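Gremik (motion planning software)

Last edited in February by Felicja Mazurek

Gremik is a motion planning and control package for jointed robot arms, used mostly for small tabletop jobs such as picking, placing and sorting. It takes a goal for the gripper, works out a path for every joint that keeps the arm clear of the table and of itself, and then hands that path over to a controller a little at a time. It grew out of an older path checker called Pruston, written by Tadeusz Jasińska, and a good deal of Pruston's code is still in there if you go looking for it.

Most people first meet the package in simulation, and many never leave it. A Gremik world is a plain text file listing the arm, the surfaces it must not touch and the objects it may pick up. The usual practice is to begin with a single arm on a table and a few flat objects within easy reach, and to get the approach moves right before anything more ambitious is tried.

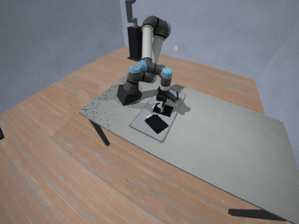 Planning happens in two stages. The first, known as the rough stage, looks for any path at all between the present pose and the goal, growing a tree of possible poses from both ends until the two trees meet. Paths found this way are safe but rather wandering – the elbow may swing up and over for no very good reason – and so the second stage pulls them tight, cutting corners wherever the collision checker allows it and then smoothing the speed of each joint. Renata Pietrzak, who rewrote the second stage, kept the old version available as a setting, and some users still prefer it on slower machines.

The last part of a downward reach is treated separately. Once the gripper is over its target, the planner drops the tree search altogether and asks for a straight line, solving for the joint angles in small steps along the way. If any step would need a sudden jump in a joint, the whole approach is refused and another gripper angle is tried, up to a limit of four by default.
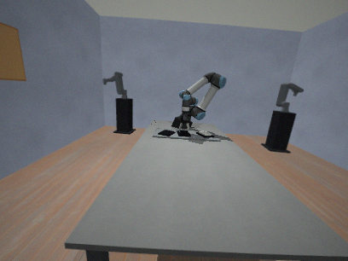 A simulated arm with its gripper just above a small black square object, and two smaller arms on stands in the background.

Perception is left to other programs. Gremik expects a list of object poses and is quite happy to receive them from the simulator itself, though the companion tool Flakeo can add a little noise to each pose so that a plan is not tested only against perfect knowledge. Pejman Daneshvar's tutorial on Flakeo remains the kindest introduction, even if its screenshots of the menus have fallen behind.

Known shortcomings include slow collision checks against finely detailed meshes, and error messages that name a joint by number without saying which arm it belongs to. A fix for the second of these was proposed by Jadwiga Kurek and is waiting on changes to the world file format.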